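Dayana Quintero starts at the bottom of the arm. At Trodow, she checks the bolted foot behind the pedestal first, then works up joint by joint with a torque wrench. The whole round takes 30 minutes.

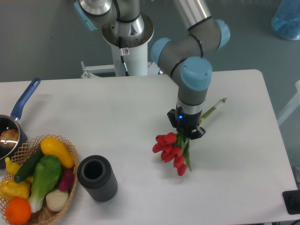
Last updated: March 23, 2026

The grip test comes last. Artificial tulips are her usual choice – the stems are thin, and worn fingers let them slip. She has the arm hold the bunch over the table for 3 minutes and watches the blooms for any drift.

The finger pads are replaced every 200 hours. The cable down the front of the pedestal is due for a new one in May.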